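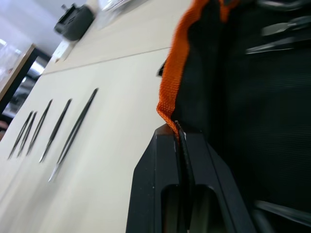
The small-tool lending shelf at the Suvetico repair workshop will open again in April, after a winter in which many of its kits came back incomplete. The workshop said this week that every fabric tool roll is being opened, cleaned and packed again before it goes back on loan.

The shelf holds 24 rolls. Members take them home to repair watches, phones, eyeglasses, toys and other things with very small screws. In past years the rolls were only looked at quickly when they were returned. A kit could look full when it was tied, and the next borrower found at home that the tweezers were missing -- or that two kits had been mixed together.

For this reason the workshop has changed its way of checking. The tweezers are now taken out of the roll and laid on the bare table, side by side, so that the tips can be compared. A tip that is bent even a little is hard to notice in a pocket, but easier to see next to a straight one. After that, the tips are tested on a thin piece of paper. If they do not hold the paper well, the pair goes to a drawer for rough work such as gluing, where a perfect tip is not needed.

The drivers are checked next. Each shaft is wiped with a dry cloth and pushed back into its elastic pocket. The workshop asks that borrowers do not put two tools in one pocket, even for a short time, as the elastic becomes wide and then it holds nothing. Several older rolls had this problem. The elastic was sewn again by Gökçe, a tailoring shop on the same street, which took the work at a low price.

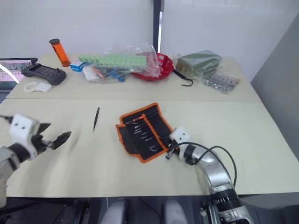 Black tools are a special difficulty, according to the notice that the workshop put on its door. On a dark work mat they disappear, and on a black roll they are also not easy to find. Borrowers are therefore asked to work on a light surface, with a lamp at the side. The workshop also recommends to put the tweezers back before closing the job, and to look at the table one more time before rolling up the fabric.

The cost of the work is 900 euros, most of it for new tweezers and driver bits. Half of this was paid by Dekitz, the hardware store near the bus station, and the other half came from the yearly sale of repaired lamps and radios. No fee will be asked for a normal loan. A borrower who loses a tool will be asked to pay for it, but the price list has not been decided yet.

During the winter the workshop received 61 loan requests that it could not fill. Those people will be contacted first, in the order in which they wrote. A loan will last two weeks, and it can be made longer one time if no other person is waiting. The old paper cards in the rolls will be replaced by a list printed on cloth, sewn on the inside of the flap, so that it cannot fall out.

Not all members are happy with the slower return. Under the new rules, a borrower must wait at the desk while the roll is opened and every pocket is checked -- a matter of a few minutes on a quiet evening, but longer when many people come after work. The workshop has answered that it will try the system until the summer and then decide.

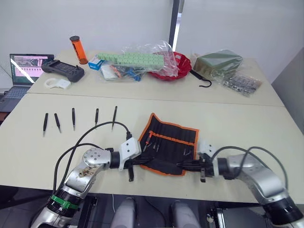 Fandow wrote on the workshop's message board that the waiting is a small price. Last autumn I borrowed a roll for my father's watch and I had to stop in the middle, the message says, because both fine tweezers were gone and the shop was already closed. I prefer to stand at the desk and see that all is there. The same message asks if the rolls could also be shown open when they are given out, and the workshop replied that this will be done.

Returns of rolls that are still at home with members are accepted now, also if something is missing. The workshop asks only that missing tools are mentioned at the desk, and that loose ones are brought in a closed bag or an envelope. The desk is open in the evening from 6 p.m., with entrance through the courtyard.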